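Progress report to the Drestlow Fund, Sat 3 July
From Seija Lindqvist, Dronent, Sernville

Dear all,

Thank you for your patience with this one, which I had meant to send before the summer got going. When I wrote in January we were still choosing between the two grippers, the Ahonen with its jointed fingers and our own older pair with the flat pads, and I'm happy to say we have now done 655 of the 2,000 picks we promised you. I know that sounds a little behind — it is, by almost 4 weeks — but the slow part was the setting up, and that is done.

We have also moved out of the workshop and into a furnished room, as several of you suggested at the last review. I was nervous about it, I'll admit! A shiny black tabletop is a very different thing from a gray bench, and both the head camera and the people running the sessions have had to get used to reflections.

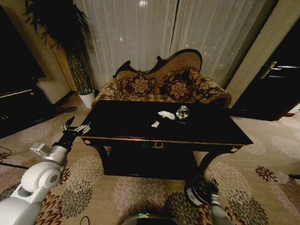

Soft things are where the Ahonen earns its keep. A bunched-up cloth or tissue gives the flat pads a lot of trouble, and small scraps are worse, whereas the jointed fingers can close on them from the side. Glass is a closer contest. In the last 100 picks with bottles the two came out nearly level, and I would like more runs before I say anything firm, especially with faceted glass, where the depth readings still jump about.

The controller update went in without any fuss. We do need a second set of finger tips, and I'd like to move a little money over from travel to cover them, if you are comfortable with that. Next we go on to cushions and door handles, and I will send the full pick log with the next report.

With warm thanks,
Seija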